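4.2 Comparing the two grippers in simulation

Before we let either gripper near the real bench at Cloltonby, we wanted a fair and rather patient comparison in simulation, where a bad grasp costs us nothing but a little computing time. The two candidates were the Pisaretti gripper, which we had used in our earlier work and knew fairly well, and the newer Bravance gripper, whose fingers close more slowly but can be told quite exactly how hard to press. Both were mounted on the same simulated arm and driven by the Lopes controller with the same gains - we were tempted to tune each one separately, and we talked about it at some length, but in the end a shared setting seemed the kinder test for anyone hoping to repeat our work.

Each gripper was given 2,000 attempts, split evenly over 5 object layouts. An attempt was counted as a success if the object was lifted and held for 3 seconds. Figure 3 shows the arm in one of the layouts, with the small white cube near the center of the green mat.

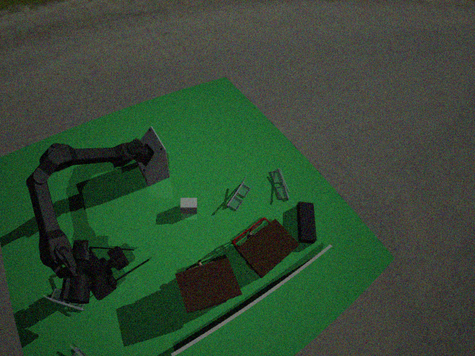
Figure 3. Simulated arm and gripper with one object layout.

We also kept every attempt in which the physics engine reported an unstable contact and ran it again from the same starting pose, so the Bravance total comes to 2,108 runs once the repeats are added in. These repeats are left out of the success rates, though we did read through their logs with some care, and most of the trouble came from thin objects being pinched very close to the fingertips.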